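Irkberg park path, winter survey

Notes on the asphalt path by Sarahí Barajas. The surveyed length is 145 m, in 6 sections, with 16 entries in the log.

Section 2
Unmarked asphalt, no kerbs. The grass on the left runs straight up to the surface.

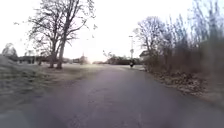
Levels were taken in March, before leaf growth. The right side needs edging – dead vegetation makes the border irregular.

Section 3
Grass verge on the left, rising gently away from the path. Leaf litter on the right spills slightly onto the asphalt. Tall, slender lamp post ahead, two bare trees on the grass.
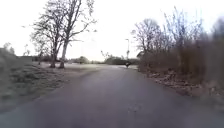
Section 4
Not yet logged.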